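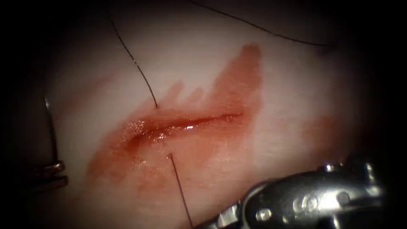

June, soaked thread, knot pulls, continued

Start 8:40. Bath was on overnight, steady at body temp all night acc. to the logger. Lid had slipped a bit on the left, so top-up needed. Topped up with warmed saline, waited for it to settle before touching anything. First racks out at 9:15.

What we're after, for whoever reads this after me: does the Saturel braid lose its knot before it loses its strength. Straight pull numbers on the data sheet look lovely and tell you very little. People tie the stuff. A thread that holds fine in a straight pull and lets go at the third throw is no use on anything that moves.

Threads in this batch:
- Saturel braid, violet, lot 1143
- Saturel braid, undyed, same lot according to the box (see below, I don't believe the box)
- the old monofilament from the drawer, for comparison
- silk, because Emília wants silk in everything

Soak times so far: none, overnight, one week, two weeks. Two week rack comes out again this afternoon, first try was no good, I'd let the ends dry on the bench while I was on the phone. Dry ends stiffen and the clamp cracks them. Threw those out, not in the table.

Knots

All tied by me this morning, surgeon's knot, then two single throws, ears left long. Last month's were tied by three different people and you can see it in the spread without even plotting. Emília pulls her first throw flat and hard, I pull mine lazy and then snug it. Troels wraps left handed. None of that is wrong but it can't all be in one column.

Tying wet vs dry: tied wet today, whole set. Tied dry then soaked is a differnt experiment and gives a better looking answer, the braid swells and locks up on itself. Nice for a brochure. In real use it's wet when it's tied, so wet it is.

Tie over the glass rod, slide off, don't cut the loop until it's in both clamps. If the loop rolls when it comes off the rod, discard. Mine rolled a lot before coffee and not much after.

Monofilament is a pain. Springy, remembers the spool, first throw opens up while you're reaching for the second. Four throws minimum, and even then I'd want to see it after a week. It does slide down beautifully. Silk ties itself.

Tensile frame

The Benmoussa frame is behaving again. Troels changed the load cell cable, the drift is gone. Zero held from 9:30 through to lunch. I checked it after each rack anyway.

Clamp faces: use the rubber ones. The serrated ones bite the braid and you get a break at the jaw each time, which is a test of the jaw. Rubber slips if you don't dry the last bit of the tail, so dab the tail only, not the knot. Paper towel, one touch.

Speed left where it was. I know there was talk of slowing it down. If we slow it down now we lose everything from the spring, so not until this series is finished.

Record for each pull: peak load, where it broke (knot, beside knot, mid, jaw), and whether the ears got shorter before it went. The last one matters most and is the one everyone forgets to write. Ears getting shorter = slipping. A knot can slip a good way and then catch and break at a respectable load and the peak number looks fine. It's not fine.

Jaw breaks get thrown out. Please stop keeping them "just in case". They end up in the averages.

Results, rough

68 pulls this morning that I'd keep. Full list is in the folder, this is only impressions.

No soak, violet: broke beside the knot nearly always. Ears steady. Boring and good.

Overnight, violet: same. A hair lower, inside the noise.

One week, violet: lower, expected. Still breaking beside the knot. One odd one went mid-thread, looked fuzzy there before the pull, I'd written fuzzy on the tag so at least I was paying attention.

One week, undyed: slipping. Not every time but enough. Ears visibly shorter on the worst ones, then a catch, then break in the knot itself. Didn't expect this. Same lot, same coating supposedly, dye shouldn't do this. Wiped a length of each through a clean glove and the undyed feels waxier. So either the coating's heavier on it or it isn't the same lot, and the label on the spool core was peeling and had another one underneath. Box says 1143. Under the top label the core says 2848. Emailed Saturel before lunch, nothing yet.

Until they answer, undyed results go on their own page and do not get pooled with violet. Marked the tags with a red dot.

Silk: fine. Silk is always fine dry and gets worse slowly and everybody loves it.

Mono: low slip at four throws, awful at three. Not surprising. I'd still like to see it at two weeks.

On color

Long talk with Emília over whether we should bother with undyed at all. Her point is cosmetic, nobody wants violet showing through thin skin. Mine is that you have to find the stuff. On pale pink tissue that's glossy and strongly lit, an undyed thread disappears, and once there's blood across it it takes up the red and disappears into that instead. The cut can be a thin slit and the stain still goes well out to either side of it, so you're hunting over a much bigger patch than the wound. Violet stays readable on both. She agreed on the ends, didn't agree on the rest. Left it there.

Possible compromise: ask for undyed with a dyed tracer strand. Costs more. Ask what the minimum order is, last time it was silly.
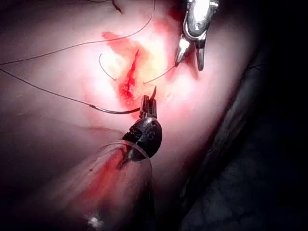 Afternoon, two week rack

1:20, rack out. Kept it under a wet towel this time, took one loop at a time with the blunt forceps. Forceps on the ear only, never on the loop. If you pinch the loop you've made the weak spot yourself.

Saline had gone slightly cloudy in the silk jar, clear in the others. Dye from the silk or bits of silk, can't tell. Put a little aside in a vial for Troels, labeled, door of the small fridge, second shelf was full of someone's lunch again.

pH strips: all fine except the undyed jar which read a touch low. Changed the strip, same again. Coating coming off? Would fit with the slipping, would also fit with a dirty jar. Wash jar properly, fresh saline, start two new loops in there tonight and see.

Violet at two weeks: clearly weaker, knots held. Several broke so softly the frame didn't trigger and I had to read the peak off the trace by hand. Trigger needs lowering for the three week set or we'll lose the weak ones and fool ourselves. Troels please, before the next rack if at all possible.

Undyed at two weeks: a mess. Two loops opened completely, no break at all, just came undone in the clamps. Filed as "opened", not as zero. Zero would drag the average down as if the thread had no strength, and the thread was fine, it was the knot that left.

Mono at two weeks: hardly changed. Strong, smug. Ears the same length as when tied.

Silk: a bit lower.

Stopped at 3:45, hand cramp from the forceps.

Humidity

Dry in here. Window fan was on from lunch and I only noticed late. Last dozen pulls may have had drier tails than the rest. Marked them in the margin with an h. Plotted them separately, can't see a difference, but the h stays. Fan off during pulls from now on, tape over the switch if needed.

The visit

Two people coming up from Brernia for the Prarkov review. They want a summary page and a plot. They'll ask for one number per thread. I'd rather give them two: load at break, and share that slipped. If it has to be one, use the slip. Emília is doing the page, I'm doing the plot, Troels is finding a clean lab coat.

Do NOT put the undyed on the plot until Saturel answers. If somebody asks, say under review.

Things running low

- rubber clamp faces, last good pair is on the frame
- fine tip markers that survive saline (the blue ones don't, lost a tag to it)
- blunt forceps, one pair has a bent tip, it's back in the drawer, take it out of the drawer
- saline tablets
- glass rods, the thin size

To do

Wash undyed jar, new loops in tonight.
Lower the trigger.
Chase Saturel again in the morning, phone not email.
Peel the label properly off the violet core as well and see what's under it. Should of done that first thing.
Retie the two week control set, wet, all one person. Me unless the hand is bad, then Emília and a note on the tag saying so.
Ask whether the old spring data recorded ear length anywhere. I think Troels had it in his own book.
Weigh a length of each braid before and after a solvent wipe. If the undyed loses more, it's coating. Needs the good balance, which is booked until late morning.

5:10. Phoned Saturel after all. Person on the phone found 2848 in their system straight away, it's a different coating run, older. They're sending the sheet. So the box was wrong and the dye is off the hook. Undyed page retitled, red dots stay. Bath topped up, lid on straight, checked it twice, fan off.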